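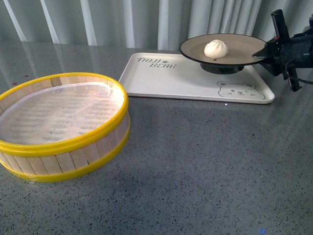
Can a machine handle kitchen chores in an ordinary home yet? Some of them, slowly, if the dishes and the counter stay the same from one run to the next.

Home | Forums | Automation | Search | Log in

Posted by Ward Martens, August, 9:40 pm

Moving food between a steamer and a plate is my usual test. A bun has no flat face and dents if you squeeze it. Our Skerkeo arm gets through 12 transfers in a row on a good evening. Change the plate and it drops to 3.

slatwise wrote:
Then it can't do the chore. A kitchen has more than one plate.

Ward Martens wrote:
It can do a chore. Dishwashers need racks and we still call that working.

gearlash_k wrote:
Grip force is the easy part. Plates are worse. A thin rim low over a tray leaves little room for a finger, and if you come in 2 mm low you push the tray. We run Cakent fingers at the shop for bin picking and I would not trust them on crockery.

slatwise wrote:
Shop floor is a different case. Fixtures, same part all shift. I'd say yes there and no at home. What does a cycle cost you in time?

Ward Martens wrote:
Slower than by hand. I haven't logged it properly. The last set was 700 attempts and I only kept pass/fail.

gearlash_k wrote:
Log the time. Pass/fail hides the retries.

Recent threads
Trusard wrist play after recalibration
Nguyen-Tran controller: dropped packets
Folding towels, one arm or two
Soft pads for wet glassware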